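Horkon to release second album Gourlay in November

Irnoldale four-piece Horkon will release their second album, Gourlay, on Rarkberg Records this November. The record has 13 tracks and was made with producer Verena Ruchti, who also plays organ on two of them.

The band recorded most of the songs live in one room, with vocals and brass added later. Lead single "Ferry Money" is out now on all digital services. A second single, "Low Field", follows next month.

Gourlay will be available on CD, download and black vinyl. A further 100 copies on clear vinyl, signed by the band, will be sold through the Rarkberg shop only, limited to one per customer.

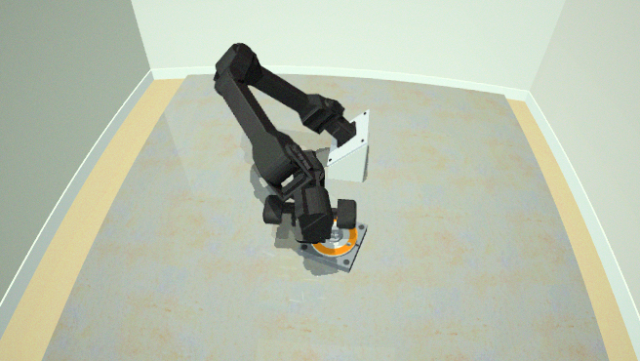 Horkon play a launch show at Irnoldale Town Hall on the Saturday after release. Doors open at 7pm and support comes from the Rarkberg duo Pale Tenant. Tickets go on general sale next week, with 75 held back for mailing list subscribers. Under-16s must be accompanied by an adult.

Review copies, press photographs and interview requests: contact the Rarkberg Records press office.

Catalogue number: RARK 3448

ENDS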